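I have been reading about decluttering again, which I do every January in the way other people read about marathons, and I've come to the view that most of it is written by people who have never lost a sock.

The book I borrowed this time promises a calm house in 7 weeks. Week one is clothes. You are told to heap the lot on the bed and pick up each item and ask it a question. I did this. My bed is not large and I was tired by the time I got to the jumpers, so the jumpers all stayed. I would guess this happens to most readers, but the book has no chapter on what to do when you are fed up by half past nine and want to go to sleep where the trousers are.

Then there are the numbers. One website says the average home holds 2,721 separate things, which strikes me as a very exact figure for something that must have been guessed. Did they count the teaspoons? Is a pack of cards one thing or fifty-two? A different site puts it at nearly 2,000 and sells you an app called Nultlow to bring it down. I tried the free part of Nultlow. It wanted me to photograph every object I own and then sent me a reminder each evening that I hadn't.

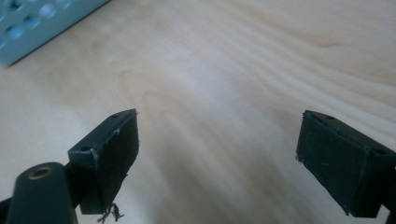
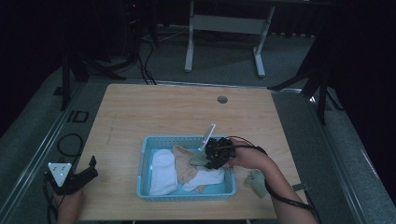
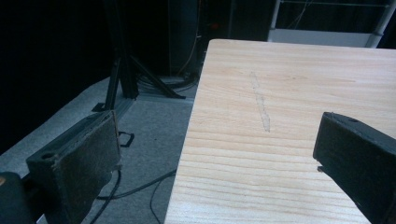
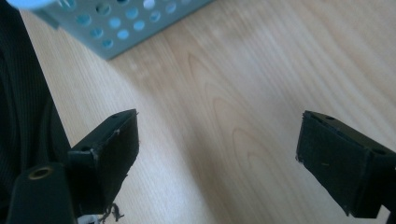

My main quarrel is with the idea that storage is the cure. Every one of these books starts by telling you to own less and ends by telling you to buy boxes. Uvier, the shop out past the ring road at Zellusham, has a whole floor of them now. Boxes for cables, boxes for gift wrap, a box with a lid for your other lids. I went in for a washing-up brush and came out forty minutes later with the brush and a drawer divider that doesn't fit any drawer in my house. It is on top of the fridge with the post in it.

I'm also not convinced that a tidy home makes you think more clearly. People say it as if it had been settled. I had a very tidy flat in my twenties, mainly through having no money, and I made some dreadful decisions in it.

What has helped a bit, and I say this with no great confidence, is doing the washing in smaller loads and putting it away the same day. That's free. It also doesn't fill a book, so you can see the difficulty. I've also stopped keeping carrier bags inside a carrier bag, though I notice they have started to gather behind the door instead.

I'll give the library its book back at the end of the month. I got as far as week three, which is paperwork, and found a guarantee for a Urio kettle I no longer own. I kept the guarantee for two more days before I could throw it out, and I still couldn't tell you why.

Comments (3)

marrowfat440
The bed thing is a con. I did mine on the landing and we had to step over it until Easter.

Tilly in the fens
I think you're a bit hard on boxes. Labelled ones changed our loft completely. Agree about the app though, the reminders drove me up the wall and I deleted it after a week.

oldgreycoat
Fifty-four with the jokers.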